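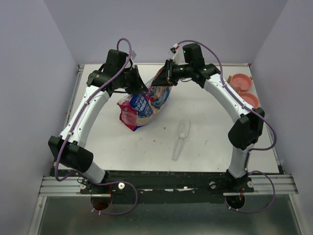
Two robot arms and a colorful plastic bag on a white tabletop.

Clurcombe Loop

The Clurcombe Loop is a scenic driving route that starts and ends in the town of Clurcombe and passes through the hill country around Driltberg. It follows existing county roads for its whole length and has no road number of its own. Drivers find their way by small brown signs showing a white wagon wheel. The route was popular with vacationing families in the station wagon era and is still used for day trips, mostly between late spring and the end of the fall color season.

Route

The loop is usually driven clockwise. It leaves Clurcombe by Depot Street, crosses the river on a narrow steel bridge, and runs through flat farmland before reaching the foot of the hills. The climb to Driltberg is 15 miles long and has the sharpest curves on the route. There are pull-offs on the outer side of the road, but only the upper ones are paved.

Driltberg is the halfway point and the only place after Clurcombe where fuel is sold. Past the village the road follows a ridge with long views to the west, then drops beside Zerumeck Creek to the old mill pond. The return leg passes orchards and a covered bridge that is now closed to motor traffic. Drivers use the concrete bridge next to it. The last stretch into Clurcombe runs along a disused railroad bed.

Drivers who go counterclockwise meet the steep grade on the way down. Signs at the top of the hill advise low gear, and trailers are directed to an alternate road through the valley.

History

Most of the roads that make up the loop began as farm and logging tracks. They were paved at different times, and changes in the surface can still be felt where the old township lines cross the road. The idea of joining them into a single tour is credited to the Lambrakis Motor Lodge, which stood at the Clurcombe end of the river bridge. The lodge handed its guests a folded map with the route marked in red and a list of places to stop for lunch. The first printing was 1,000 copies. Later printings added a mileage table and a drawing of the lodge on the back.

The lodge's map gave the route its name, and the county adopted it when the wagon wheel signs were put up. The lodge later closed and was torn down. Its stone sign base remains by the bridge and is sometimes mistaken for a monument.

Traffic fell after the interstate opened to the south, which let through travelers skip the hills. Two of the original lunch stops, the Zerumeck Creek picnic ground and the Driltberg dairy stand, are still open. The dairy stand has moved across the road from its first location.

In popular memory

The loop appears in several local memoirs of childhood car travel. Styliani Balaskas's essay "The Way Back" takes its title from the family name for the rear-facing seat of a station wagon, and describes riding the ridge road while watching it unroll behind the car. Her account includes the dairy stand, an argument over a window crank, and a spare tire changed in the rain near the covered bridge. Some details differ from the record. She places the motor lodge on the Driltberg side of the hills, and a note in the reprinted edition corrects this.

An oral history program at the Clurcombe library has recorded drivers, passengers, and former lodge staff. Many of the interviews deal with carsickness on the climb, the order in which children were allowed the front seat, and where dogs rode.

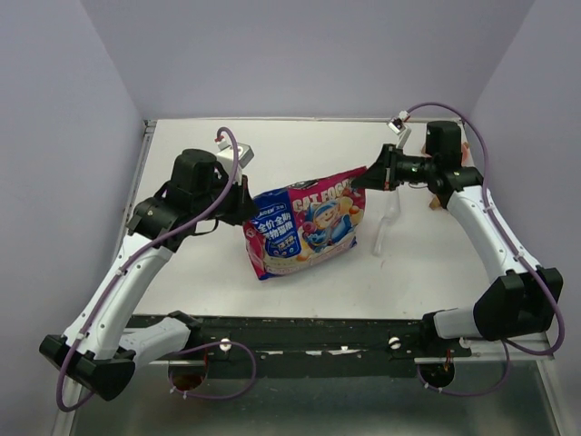 Glykeria Triantafyllou disagreed with the usual account of the route's decline in a recording dated December 19, 2021. "People say the interstate killed it, but we had stopped going before that," she said. "The kids got too big for the back and wanted to stay home. My parents still drove it by themselves, and they never used the map."

Tadhg Ní Chonaill, in a separate interview, put more weight on the closing of the lodge, after which there was no place on the loop to stay overnight.

Seasonal access

The ridge section is not plowed and is normally gated through February. When the gates are closed, the two halves of the loop can be driven only as out-and-back trips, one from Clurcombe to Driltberg and the other from Clurcombe to the mill pond. Fog is common on the ridge in the morning. Cell phone coverage is poor between Driltberg and the creek.

See also

Covered bridges of the Zerumeck valley
Driltberg
Station wagon
Tourist road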